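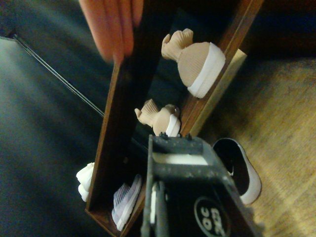 **Notebook, November — shellac and wax trials, dark finish**

Good day at the bench! Finally got the shellac to behave. The new bag of dewaxed flakes from Drotley dissolves so much better than the old lot — I put it in alcohol last night, swirled it whenever I walked past, and by 8 this morning there was only a thin skin of sediment at the bottom of the jar. Strained through a paint filter, then again through a bit of old T-shirt. Color in the jar is a strong tea. Color on maple is barely there after one coat, lovely amber after four.

Test boards today: maple, poplar, and a scrap of walnut Wojciech was about to throw out (shame on him). All sanded to the same grit, all wiped down, all labeled on the BACK this time. Last month's labels were on the front and went under the finish and now I have a very shiny board that says "poplar 2 no wax."

Schedule was:

- thin coat, wait an hour
- second thin coat, wait an hour
- scuff lightly with a gray pad, vacuum, wipe
- third and fourth coats, then leave it alone

Leaving it alone is where I always fail. Touched the poplar after twenty minutes and got a perfect thumbprint. I kept it as a reference for Baltasar, who asked in the spring how soft is soft.

The bench thermometer from Plarnen is in Fahrenheit only and sits right over the heater vent, so ignore the 100 I wrote on the back of the maple board. The room was nowhere near that. Moved it to the far wall after lunch.

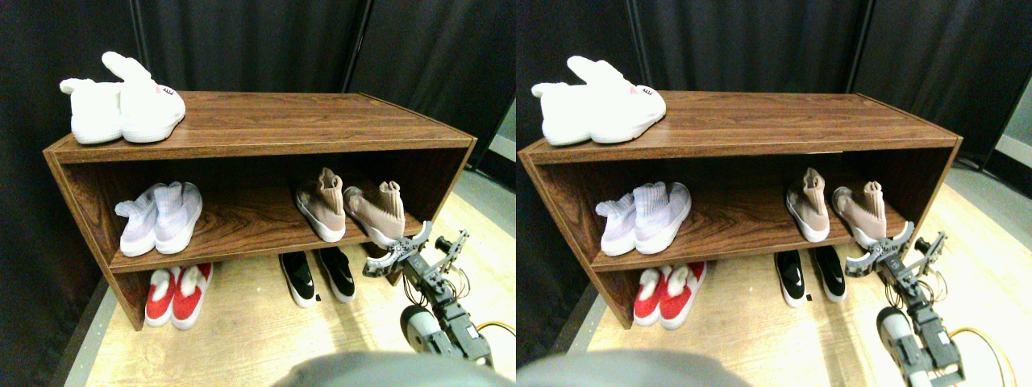
*Rack with the bunny slippers on top.*

Pad versus brush: I am now fully a pad person. The brush left ridges at every lap on the long board, and I can see them from across the room when the light comes in low. The pad (cotton core, linen outside, a few drops of oil on the face once it starts to drag) goes on so thin that you can be back at the starting end almost right away. Mirta showed me the little swoop for landing it, like an airplane touching down and taking off again without stopping. I practiced on cardboard first and felt silly and then it worked on the walnut on the second try!

Walnut notes: pores are still open after four coats. I could fill with pumice, but I kind of love it open. Soledad wants it glassy for her table. We should do both halves of one board and let her put her hand on it before she decides.

Wax, three kinds, all over cured shellac from the October boards:

1. Garba paste, dark. Buffs up quickly, smells like a church. Leaves brown crumbs in the corners, so get in there with a toothbrush.
2. Brunerent soft wax, clear. Easiest to spread, took forever to haze over. Nice low sheen.
3. Our own, beeswax and turpentine from Lieselotte's recipe. Too stiff as mixed. Warmed the tin in a pan of water and it went on like butter. Best feel of the lot by a mile. 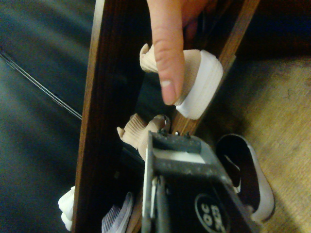 *Small beige knit shoe, ribbed upper, white sole.*

Jar numbers, so I can find them again: 113 is the new amber batch, 115 is the same flakes cut thinner for first coats. 114 got knocked over, skip it. Both good ones are on the upper shelf behind the hide glue. Please write the mixing month on the lid when you open a new one — old shellac never gets hard and you only find out once it's on the piece.

Still to try:

- the thin cut as a sealer under oil-based stain on poplar, for blotching
- more turpentine in Lieselotte's wax
- water ring test on all 3 waxes, cold glass left overnight
- alcohol drip on the walnut (it will lose, but I want to see how fast)

Wojciech, your spray gun tip is in the cleaning jar. I borrowed it at 4 and only meant to look at it.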